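Laboratory robotics has a reporting problem, and it deserves plainer discussion than it usually receives. Groups publish a success rate and a short film, and readers are left to guess how the trials were set up.

The Wilmont protocol, drafted by Oriana Tapia and Fermín Fuentealba, asks for more. A team must run 233 trials on glassware tasks, publish every failure, and release the views from the arms as well as the overhead record. We support it.

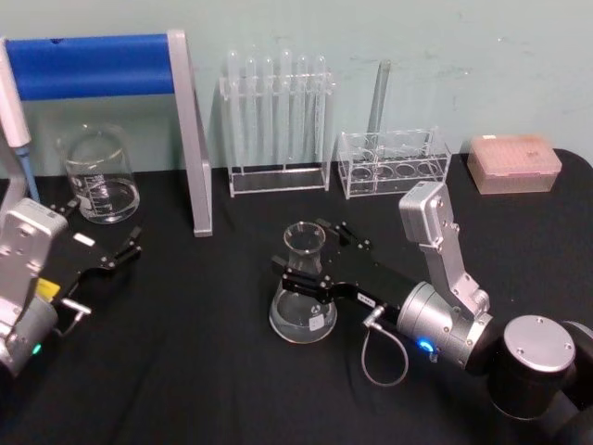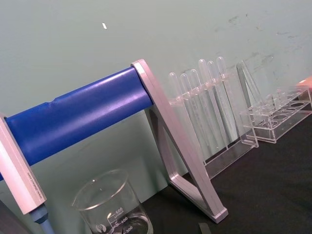
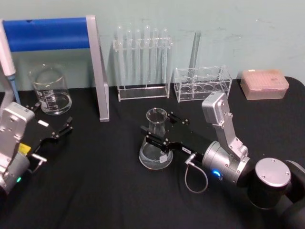
Two head views and one wrist view of the glassware bench.

Clear vessels remain a hard case. Depth sensors read them poorly, and a policy trained on opaque objects may lose the rim of a beaker altogether. A single average across all objects hides this weakness. In the Osero comparison, 18 failures were first entered as operator error - a category that should not exist without written evidence.

Critics object that full reporting is costly for small groups. The cost is real, but it is modest beside that of repeating work which could never have been reproduced. Funding bodies should meet it directly, and reviewers should ask for the failure log before they ask for a larger model. We expect to adopt both rules from September.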